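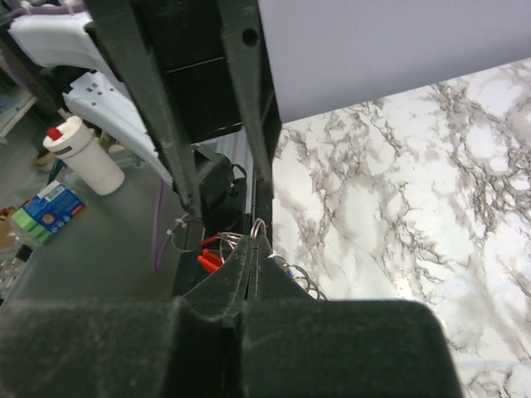
September, 4.10pm - helmet pad rig, notes

Bakos liners back from the club, 11 pairs. Two split along the seam at the crown, same spot both times. Rest fine, bit grubby. Washed them, then straight on the drop rig.

Front drops all done. Side drops half done, stopped when the Skelason logger lost its zero again. Re-zeroed, carried on, same thing 32 drops in. Swapped the lead. Don't trust anything from the side set until its been repeated.
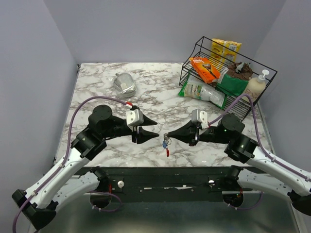

Flustier foam feels stiffer than last batch, might just be the cold store. Leave the spares out overnight and try again in the morning before I moan at the supplier.

Linebackers want the thicker jaw pad, quarterbacks hate it, say it shoves the chin strap down when they turn to throw. Could cut it back 2 mm at the rear edge? Ask Wultine if they'll do a short run.

To do: repeat side drops, photograph the split seams, find the other hedform clamp, order tape.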